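Workshop > Notebooks > Finishing bench

3 min read

April 23, 2023

Oil and wax test on the ash offcuts, second round. Tatus wants a sample board for the Usholm shelving before May, so I am keeping it to two finishes: the Trandel hard oil and the Sorensen soft wax.

Cut 18 pieces from the same board, all sanded to 100 and then 180. Should have gone to 240 on half of them. The end grain still drinks far more than the faces and goes dark at the corners.

Trandel: thin coat with a rag, wiped back after 15 minutes. Second coat the next morning. Feels dry to the touch but still smells. Colour has gone slightly yellow, more than on the tin lid.

Sorensen: one coat, buffed. Stays closer to bare wood. Marks with a wet glass inside an hour, and the ring did not buff out on piece 7. It did on piece 9, which had a heavier coat.

Ingrid Marchetti asked how either one stands up to pencil and ink, as the lower shelves will be at desk height. Have not tried it yet. Plan is one pencil line and one biro line on each piece, leave overnight, then damp cloth, then white spirit.

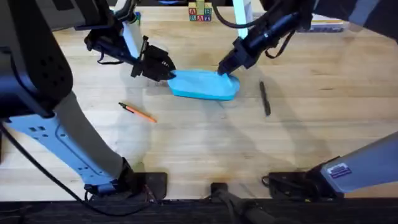
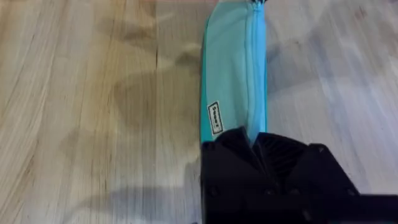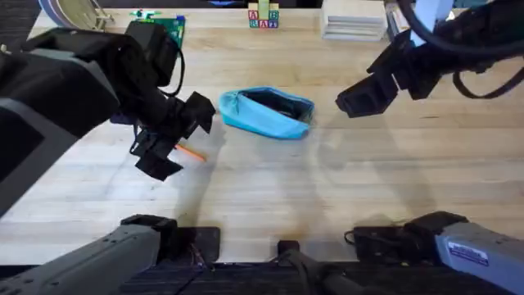
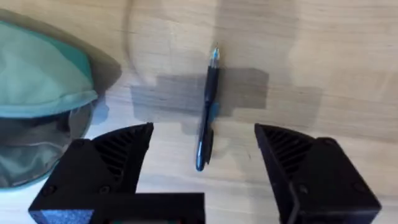
Pale wooden tabletop, all four.

Numbers for the order: 34 shelves, both faces and all edges. One tin of Trandel did the test pieces twice and is still more than half full. Wax goes further but we would be buffing by hand and I don't want to do that 34 times.

Rags are in the lidded metal bin outside. Do not put oily ones in the general waste, I found one there this morning.

To do: recut four pieces and sand to 240. Raise the grain with a damp sponge first this time. Ask Usholm if they mind the yellowing. Write the finish on the back of each piece in pencil before coating, 11 and 12 are now mixed up.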